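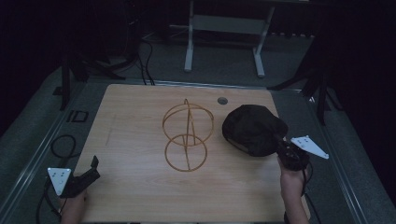

Keeping Baseball Caps in Shape
By Marwa El Khatib
Filed under: Closet and Entryway

September is when the caps come off the hooks by the back door in our house and the knit hats go up. It's a good time to wash them, fix the ones that have gone flat, and decide where they'll spend the winter.

Sort first

Put every cap on a table and go through them one at a time. Check the sweatband on the inside, then the bill, then the strap or snap at the back. A cap with a cracked bill isn't coming back. A dirty sweatband will usually clean up. Caps that no longer fit anyone go in the donation bag now, before you spend time washing them.

If the bill bends softly and stays bent, or feels like wet paper when you press it, it may have a cardboard insert. Those are found mostly in older caps. Spot clean them only and keep the bill dry.

Washing by hand

Fill a basin or a clean sink with cool water and a small squirt of dish soap. Dip a hidden part of the cap first and press it with a white cloth. If color comes off on the cloth, stop there and spot clean.

If the color holds, put the cap in and work the sweatband with a soft toothbrush. Most of the grime is there. Go lightly over the front panels, especially if there is embroidery. Let it soak for 20 minutes, then rinse under cool running water until the water runs clear. Press the water out with a towel. Do not wring it.

For salt lines, mix equal parts white vinegar and water, dab it on with a cloth, wait ten minutes and rinse.

I don't use the dishwasher for caps. I tried it twice with a Flimik cap rack that holds the cap in a plastic cage, and both times the bill came out with a wave in it.

Mesh and perforated panels

Caps with mesh or small holes in the fabric have less body than plain cotton twill. They dry faster, but they crease easily and the fold lines show. Use your fingertips on these panels instead of a brush. While the cap is still damp, put your hand inside and push each panel out from behind, following the seams from the button down. 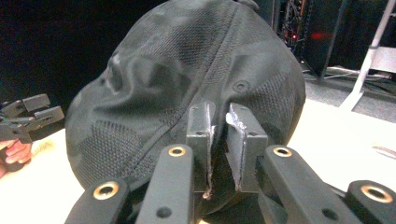

Dark gray camouflage-pattern cap with perforated panels and a stitched eyelet.

Don't skip the eyelets. Soap collects around the stitching and dries white, which is easy to see on a dark cap. Run a wet cotton swab around each one, inside and out.

Drying

Dry caps on something round. These all work:

An upside-down mixing bowl with a dish towel over it
A large coffee can with a rolled washcloth on top
A balloon blown up to head size and set in a cereal bowl
A wire hat form or open wire stand

Wire gives the best airflow, but a thin wire can leave a line in damp fabric. Lay a washcloth over the top before the cap goes on. If you are buying a stand, take a cap to the store and try it. Many decorative ones are too narrow at the top, and the crown sags around them.

Keep the cap out of direct sun and away from the heater. Ours go on top of the washing machine overnight.

Getting creases out

Boil a kettle and hold the crown in the steam, well above the spout, for a few seconds at a time. Keep your fingers out of the steam. Take the cap away, shape it with your hands, and repeat if needed. Stuff it with a towel and leave it until it is cool and dry.

A garment steamer is easier if you have one. Don't use an iron on mesh or on anything synthetic.

Storing

Stack structured caps one inside the next, bills all facing the same way, no more than six to a stack. Soft caps can be stacked too, but roll a washcloth into the bottom one so it doesn't collapse under the others.

For a shelf, measure the cap from the back to the tip of the bill before you buy a bin. Shoe boxes are often too short, and the bill ends up bent against the end. I use a shallow Benkirane drawer box with the lid left off.

Hooks are fine for caps worn every day. Hang them by the back strap. Hung by the crown, a soft cap gets a bump that has to be steamed out.

From readers

Karim Hegazy writes that he stuffs his caps with old T-shirts in place of tissue paper, and changes the shirts out when they start to smell like the garage.

Aicha Bouzid asks about a wool cap that shrank. Wet it with cool water and a little hair conditioner, stretch it over a bowl slightly bigger than the head it has to fit, and let it dry there. You may get back half a size. I haven't had more than that.

Next month: gloves, and what to do with the singles.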